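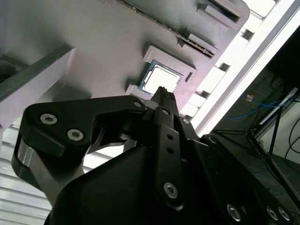

Ticket 1341
Betreff: Kette lässt links nach, Gewebe läuft schräg
Produkt: Webstuhl Nordin mit Sektionalbaum
Gemeldet von: Khoa Đào, Werkstatt Steserness
Eröffnet: Mai 2022
Status: gelöst

Meldung

Auf dem Stuhl liegt eine Kette mit 800 Fäden, Leinen, einfach, ungebleicht. Geplant ist ein Wandbehang in Leinwandbindung mit eingelegten Wollpartien. Nach 22 cm Gewebe ist der Anschlag an der linken Seite deutlich lockerer als an der rechten. Die Webkante läuft nach innen, und der Geweberand steht nicht mehr parallel zum Brustbaum. Beim Treten bleiben links einzelne Fäden im Unterfach hängen, so dass das Schiffchen darüber läuft und Flottierungen entstehen.

Bisher versucht: Kette neu angezogen, Anknotung am Brustbaum links nachgebunden, Breithalter enger gestellt. Direkt nach dem Nachbinden war die Spannung gleichmäßig. Nach dem zweiten Weiterdrehen war der Fehler wieder da.

Rückfrage Support Gevano

Bitte prüfen und zurückmelden:
– Tritt der Fehler auch auf, wenn der Breithalter ganz abgenommen ist?
– Liegt zwischen den Kettlagen Papier, oder sind es Stäbe?
– Wurde in einem Zug gebäumt oder mit Unterbrechung?
– Sitzt die Sperrklinke am Warenbaum in jedem Zahn vollständig ein?

Antwort Khoa Đào

Ohne Breithalter ist es dasselbe, nur fällt die Kante noch stärker ein. Zwischen den Lagen ist nichts, beim Sektionalbaum hatte ich das nicht für nötig gehalten. Gebäumt wurde an mehreren Abenden, Sektion für Sektion von rechts nach links. Für die letzten Sektionen musste ich eine neue Partie Garn anbrechen, gleiche Stärke laut Etikett, Lieferant Rumton. Die Klinke rastet sauber ein. Die Spannbox stand die ganze Zeit auf derselben Einstellung.

Support Gevano

Der Warenbaum scheidet damit aus. Entweder haben die linken Sektionen beim Bäumen weniger Zug bekommen, oder das Garn der zweiten Partie dehnt sich anders. Beides lässt sich am Stuhl unterscheiden, ohne die Kette abzunehmen. Bitte so vorgehen:

1. Kette vollständig entspannen, Klinken am Kettbaum und am Warenbaum lösen. Die Leisten im Kreuz bleiben drin und werden am Rahmen festgebunden.

2. Hinter dem Streichbaum mit einem Maßband den Umfang jeder Sektion auf dem Kettbaum messen und die Werte notieren. Immer an der gleichen Stelle in der Mitte der Sektion messen und das Band nicht in die Fäden drücken.

3. Aus beiden Garnpartien je einen Faden abschneiden, gleich lang, mit demselben Gewicht über Nacht an einen Nagel hängen und am Morgen vergleichen.
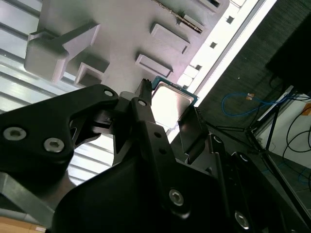 4. Kette wieder spannen und mit der flachen Hand vor dem Riet über die Breite streichen. Weiche Stellen mit einem Faden in Kontrastfarbe markieren.

5. Werte aus Schritt 2 und 3 hier eintragen, dazu die Lage der markierten Stellen. Bis dahin bitte nicht weiterweben.

Antwort Khoa Đào

Die Garnproben waren am Morgen gleich lang, das Garn ist es also nicht. Auf dem Baum haben die drei linken Sektionen einen größeren Umfang als alle anderen. Weich sind genau diese drei. Beim Messen habe ich gesehen, dass die Fäden dort an den Sektionsstiften aufgestiegen sind und in der Mitte eine Mulde liegt.

Support Gevano

Das passt zusammen. Die Spannbox war gegen Ende nicht mehr mittig zur Sektion ausgerichtet. Die Fäden wickeln sich dann an den Stiften hoch, die Lage wird ungleich dick und gibt beim Weben unterschiedlich viel Länge ab. Nachbinden vorne hilft nur bis zum nächsten Weiterdrehen.

Lösung: Die betroffenen Sektionen zurück durch die Spannbox führen und neu aufbäumen. Riet und Litzen bleiben bestückt. Dazu die Fäden dieser Sektionen am Brustbaum lösen, in kleinen Bündeln mit Gewichten nach vorn hängen lassen und den Baum von Hand zurückdrehen. Beim Neuaufwickeln die Box nach jeder Sektion an der Führungsschiene versetzen und mit der Schraube klemmen. 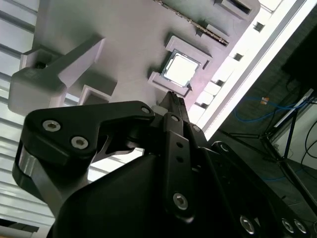
Schwarzer Greifer an der hellgrauen Aufnahmeplatte.

Rückmeldung Khoa Đào

Neu gebäumt, hat mehr Zeit gekostet als gedacht. Die Führungsschiene der Box hatte links Spiel, die Klemmschraube war locker. Nachgezogen. Der Anschlag ist jetzt über die ganze Breite gleich, die Kante steht gerade, und im Unterfach hängt kein Faden mehr. Die lockere Partie am Anfang habe ich nicht aufgetrennt, sie kommt beim Behang in den Saum.

Eine Frage noch: Gibt es die Klemmschraube als Ersatzteil? Das Gewinde sieht nicht mehr gut aus, und im September soll die nächste Kette drauf.

Support Gevano

Schraube und Gegenstück liegen am Lager und gehen mit der Post nach Steserness. Vor dem Einbau das Gewinde in der Schiene mit einer Bürste von Faserstaub befreien. Ticket wird geschlossen, bei erneutem Auftreten bitte auf die gleiche Nummer antworten.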